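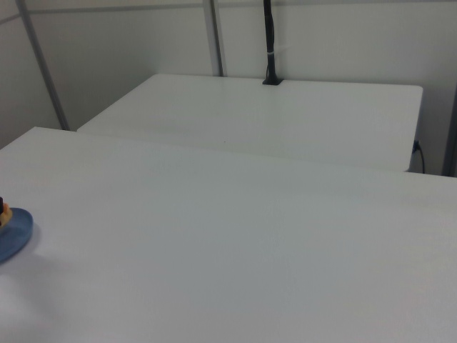 Week 2 notes, Automation at Work

OK, so Tuesday was all about Flanden, the packing plant I keep going on about (sorry!). Before the Clekari cells went in, a good packer did 472 trays a shift. The cell does 514, and everyone stops reading right there. I'd like you to look at the packers. They used to chat across the bench all day, and now one person minds the cell, mostly clearing jams, and gets up to 40 alerts a shift. Is that a better job? Some of them told me yes, my wrists don't hurt anymore. Others miss the talking.

Read the Bachmann chapter before next class and bring one job you've done yourself.

Sturnham Evening Program | Contact the course office | Back to top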